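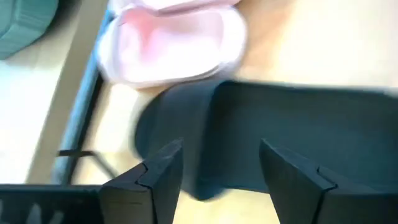 *The wrist camera's view over the Puvton arm's two fingers, with the teal tub and the pink oval dish on the bench.*

# Setting up the wrist camera on a small tabletop arm

If your wrist camera gives you crisp fingers and a smeary table, you're in good company! The fingers ride along with the camera, so they keep their edges while everything on the bench blurs the moment the arm gets going. Our first evenings with the Puvton arm at the Bivham workshop were full of pictures like the one at the top, and this page is what I wish I'd had to hand then. It takes an hour or so the first time and much less after that.

## What you need

- the arm, powered up and homed
- a 2 mm hex key
- a lint-free cloth
- a printed checkerboard on stiff card
- two or three ordinary household things to look at (tubs and dishes are great, the plainer the better)

## 1. Seat the camera properly

Stop the arm and switch off motor power before your hands go anywhere near the wrist. Wipe the lens, then nip up the bracket screws a little at a time, going from one to the other. Firm finger pressure on the short end of the key is plenty.

Run the cable back along the forearm with a loose loop at the wrist joint. Turn the wrist by hand through its whole travel and watch that loop. Mine snagged at the far end for weeks before I spotted it.

## 2. Aim it

Power up, open the live view and move to the ready pose. You want both fingertips showing near the bottom, with plenty of table above them. Keep a bit of bench visible in the gap between the fingers too, as that gap is where you'll be looking when you line up on a rim or an edge.

Tilt the bracket until you're happy, then close and open the gripper a few times. If the tips wander off the side as they open, the camera is rotated in its mount.

## 3. Lock the exposure

Auto exposure is lovely for holiday snaps and a menace here. A pale wooden table bounces a lot of light, and a dark tub next to a light pink dish is a hard pair for any small camera. In the picture above, the glare at the upper right has gone nearly white, and so has the lower part of the dish's hollow.

Turn auto exposure off and bring the shutter down in steps. We settled on 1/40 at first, which was far too slow for a moving arm, and later went a good deal shorter with an extra lamp. Move the lamp before you touch the gain! A low lamp off to one side, through a sheet of baking paper, did more for us than any menu setting.

## 4. Check for blur

Put a dark tub and a light dish close together and jog the arm sideways over them at your normal working speed. Save a short run and step through it slowly. Look at the rims: a doubled outline on the dish means the shutter is still too long, or the arm is going too fast for it.

Then do the same run with the arm paused. If the rims are still soft, the trouble is focus, so go back and turn the lens ring a hair at a time.

## 5. Calibrate

Take 41 views of the checkerboard at different tilts and run the calibration script. Write the result on a label inside the controller lid, along with the shutter and gain. Redo it whenever the bracket has been loosened.

We last did ours in September, and it still lines up beautifully.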